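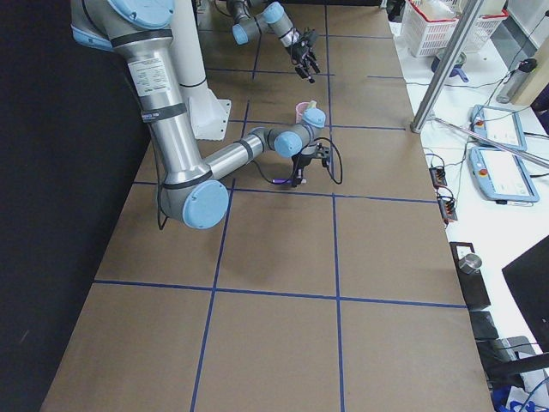 Foto: acervo da disciplina Automação e Organização do Trabalho. Reprodução permitida para uso didático.

Automação e Organização do Trabalho
Notas de aula, unidade 4: a célula com dois braços e o posto do operador
Versão de 25 de agosto de 2019

4.1 Delimitação do problema

A unidade anterior tratou da automação de linhas dedicadas, em que a máquina substitui uma sequência fixa de movimentos. Nesta unidade o objeto é a célula de bancada: dois braços articulados com garra, montados junto a uma mesma mesa, que executam tarefas de pegar e posicionar peças pequenas. O arranjo ocupa pouco espaço e convive com postos manuais. Por essa razão, os efeitos sobre o trabalho aparecem na redistribuição de tarefas antes de aparecerem no quadro de pessoal.

4.2 Elementos da célula

Superfície de trabalho. A mesa da foto é coberta com papel pardo e dividida em retângulos por fita azul. Uma divisão desse tipo pode servir de referência comum: o operador e o programador passam a designar posições pelo retângulo, e o procedimento escrito deixa de depender de expressões como "mais para o fundo".

Objetos. Para exercícios de preensão convêm itens de geometria diferente. Um copo em pé impõe restrições de aproximação distintas das de um objeto pequeno apoiado no tampo.

Terminais de programação. Os dois terminais, com tela sensível ao toque e botão vermelho de parada de emergência, estão no balcão ao lado da mesa. A posição dos terminais faz parte do projeto do posto e deve constar da planta da célula.

Cabos. O percurso dos cabos, tanto os que acompanham o braço como os que cruzam o balcão, deve ser registrado na ficha de inspeção. Cabo em laço junto à garra é ponto de verificação antes de cada mudança de trajetória.

4.3 O caso Pirnstead

A unidade de Pirnstead da Elico, montadora de conjuntos plásticos, introduziu em janeiro uma célula de dois braços na separação de componentes. O projeto interno recebeu o nome Dreteo. A integração coube à Ventura. Antes da mudança, a separação era feita em postos manuais, com rodízio entre os 14 empregados do setor.

Ciclo. A célula processa até 200 peças por hora. O valor depende da variedade do lote e cai quando há troca de garra.

Tarefas eliminadas. Retirada repetitiva da peça do recipiente e deposição em posição fixa.

Tarefas criadas. Abastecimento da mesa, liberação após parada, correção de pontos no terminal, registro de falhas de preensão.

Tarefas deslocadas. A inspeção visual, antes simultânea à separação, passou a ser etapa própria, em posto adjacente. O operador deixou de manusear todas as peças e perdeu a informação tátil sobre rebarbas e deformações. O roteiro de inspeção teve de ser reescrito.

4.4 Qualificação e ritmo

A formação prevista foi de 80 horas por operador, divididas entre segurança, operação do terminal e diagnóstico. A correção de pontos, atribuída no início apenas à manutenção, foi estendida aos operadores. A descrição de cargo permaneceu inalterada durante esse período, o que gerou divergência sobre enquadramento salarial.

Quanto ao ritmo, distinguem-se duas cargas. A carga física por repetição diminui no posto abastecido pela célula. A carga de vigilância aumenta: o operador aguarda eventos irregulares e intervém sob pressão de tempo. A medição por peças produzidas não capta a segunda.

4.5 Exercícios

1. Elabore o quadro de tarefas eliminadas, criadas e deslocadas para um posto de embalagem à sua escolha.
2. Proponha um indicador para a carga de vigilância e indique como seria coletado.
3. Redija a descrição de cargo do operador do projeto Dreteo após a formação. Máximo de duas páginas.

Entrega na secretaria do curso, em papel, antes da aula da unidade 5.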